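**Fledel** es un brazo robótico de banco montado en el taller compartido Zallura, en la localidad de Drarness. Su constructor principal es Ismael Teixeira, miembro del taller, que compró el brazo de segunda mano y preparó por su cuenta la mesa, el cableado y los programas. El nombre se usa tanto para el brazo como para el conjunto de la instalación.

## Historia

El proyecto comenzó en septiembre, cuando Teixeira adquirió el brazo a la empresa Okoro, que cerraba una línea de embalaje. El precio fue de 2.166 euros, sin la pinza. Durante los primeros meses el brazo permaneció sin uso, porque el taller no disponía de una mesa bastante rígida. La estructura actual, de perfil de aluminio, se terminó después de dos intentos anteriores en madera, que vibraban demasiado.

## Construcción

El brazo tiene seis ejes y está fijado en el borde de la mesa. Las tapas de las articulaciones son de color azul claro y los tramos intermedios son grises. La pinza es paralela, de dos dedos, y se une a la muñeca mediante un soporte blanco.
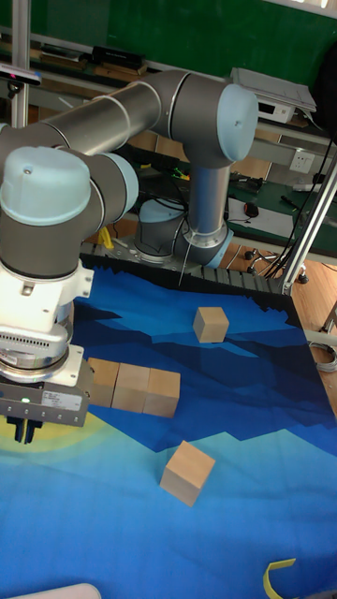
La velocidad fue limitada por programa a 200 milímetros por segundo. Teixeira eligió este valor porque en el taller trabajan también otras personas, y la zona no tiene vallas. Para el uso normal es suficiente – una velocidad mayor solo se ha probado con el local cerrado.

El programa de control está escrito en Python y ocupa un único archivo. Las posiciones se guardan en una tabla de texto, que se puede corregir a mano. La primera versión contenía 167 posiciones, muchas de ellas repetidas; en la revisión siguiente quedaron 108.

## Superficie de trabajo

La mesa está cubierta con un tapete impreso, con siluetas de montañas en varios tonos de azul. Las piezas de ensayo son cubos de madera clara sin pintar. El tapete tiene la ventaja de que los cubos no resbalan, pero forma pequeñas arrugas, y estas cambian un poco la altura de apoyo. Por este motivo el programa baja los últimos milímetros más despacio.

## Ejercicio de apilado

El ejercicio principal consiste en formar una fila de tres cubos y colocar otros encima, en un segundo nivel. Cada cubo superior descansa sobre dos de la fila inferior. Si un cubo queda girado, los dedos de la pinza pueden tocar al vecino al abrirse. Para reducir este problema, la apertura se hace en dos pasos – primero muy corta, después completa.

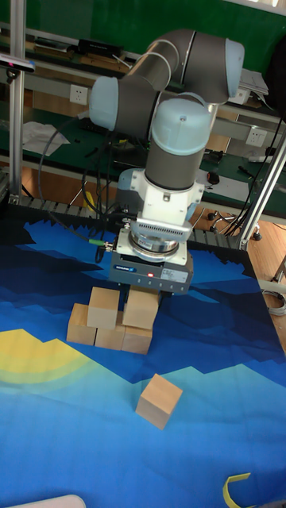

*Fotografía: Ismael Teixeira / Taller Zallura, 4/22/22*

El tercer nivel, con un solo cubo, es todavía irregular. El error de cada colocación se suma al anterior, y el programa no mide la posición real de las piezas antes de soltar la última.

## Uso en el taller

Los miembros de Zallura pueden utilizar Fledel después de una introducción breve, en la cual se explica la parada de emergencia y el modo manual. Los cambios en la tabla de posiciones se anotan en un cuaderno junto con las iniciales del autor.

## Véase también

- Robot articulado
- Pinza paralela
- Taller compartido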